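Subject: Re: [jeltard-stewards] Keeping up a giving habit when income jumps around
Date: 6/6/22

On the list, a member wrote:

> We have been trying to give regularly for a year now and keep
> falling off. My pay is different every month. Do you all give
> a set amount, or a percentage, or whatever is left over? And do
> you count it before or after taxes? I feel guilty either way.

Oh, I know this one so well! I did "whatever is left over" for years and I can tell you what was left over: not much, and some months zero.

What finally worked for me was dropping the percentage idea for a while (I know some of you will disagree, and that's fine, we had that whole argument back in the spring) and just picking a number so small I couldn't talk myself out of it. Mine was $3 a day. I kept it in a separate account I call Morsy, don't ask, and when my pay came in I moved the month's worth over before I paid anything else. If it was a good month I added to it. If it was a bad month I still did the small number.

By the end of the first year I had given a little over what I had planned, and there was $200 sitting in Morsy for when something came up. Something always comes up! A neighbor's car repair ate all of it in one go and I was so glad it was there.
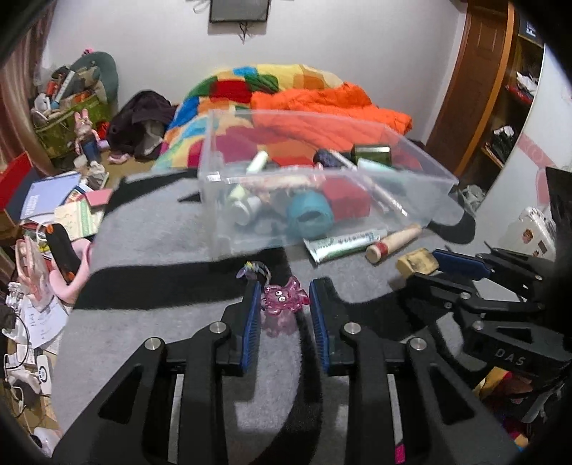
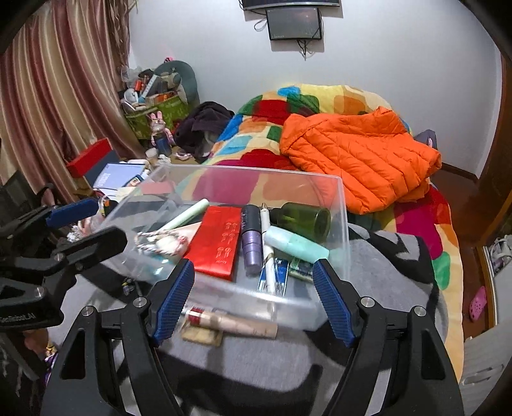

Stuta Giving Letter, Vol. 3, No. 6, p. 14

On the taxes question, I go by what lands in my account. My sister goes by the gross and we have stopped discussing it at dinner. I really don't think you should feel guilty over this part. Pick one, write it down, and leave it alone until next June.

For the months that swing a lot, try taking your lowest month from last year and basing your regular gift on that one. Mine was $2,000 even, so that's my floor. Anything over it I look at separately, usually with a cup of coffee and my husband across the table, and we decide together. Last fall that extra came to $810 and we split it between our church and the Cundeo food pantry (they were low on baby formula at the time and cash is easier for them than cans).

One more thing, do you have it set up as an automatic transfer? I held out against that for ages, it felt cold to me, like paying the water bill. Now I just say a short prayer when the notice pops up on my phone and it feels like mine again.

Would love to hear how others with odd paychecks handle it, especially anyone who farms or does seasonal work.

Blessings,
still figuring it out in the back pew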